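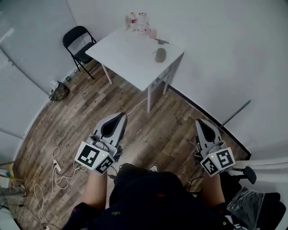 A small white table with a bottle and a cup on it, set near the wall.

Zulema Ledesma has been mending other people's clothes for 15 years, and she still gets a little thrill, she tells me, when somebody brings in a coat that a shop would have turned away. We met on a gray morning in April 2026 at her place in Tudatgate, up two flights of stairs that she takes much faster than I do, and she had the kettle going before I'd found a spot for my bag.

"I grew up with a grandmother who darned everything," she said. "Socks, dishcloths, once a lampshade! I thought it was embarrassing. Then I moved out, and the first winter I put my elbow through a good sweater and I cried about it, and I called her up and said, all right, tell me how."

The lesson took most of an evening over the phone, with her grandmother making her describe each row. The sweater is still around. The left elbow is a slightly wrong green, which Zulema likes, and these days she'll ask a customer whether they want the mend to hide or to show. Older people mostly want it hidden. Students will ask for orange.

She works slowly and says so up front. A moth hole in a fine knit might keep her busy for a whole afternoon, and in December, when everyone pulls their winter things out of the closet at once, the wait can stretch well into the new year. "I send them a note and say, wear a scarf over it, nobody will look. They're very nice about it, really. I had one man bring me soup."

Her business partner, Fenna Jansen, handles the coats and the heavy fabrics, and the two of them have run the shop under the name Sernia since they gave up on sharing a corner at the Mabaso market hall. Fenna keeps the job book, a fat thing with a cracked spine, and last year's entries ran to 693. I asked whether that was a lot. "It's a lot of zippers," said Zulema, and laughed until she had to put her tea down.

What she'd love is to teach more. The beginners' evenings fill up quickly, and she has been talking with the library in Dernico about a class for parents, knees of pants mainly, and maybe a second one for anybody who has inherited a sewing basket and doesn't know what half of it is for.

Before I left she turned back the cuff of my jacket, where the lining had been coming loose for ages, and looked at me over her glasses. "You can leave that with me," she said. So I walked home without it, in a cold wind, and I'm picking it up next week.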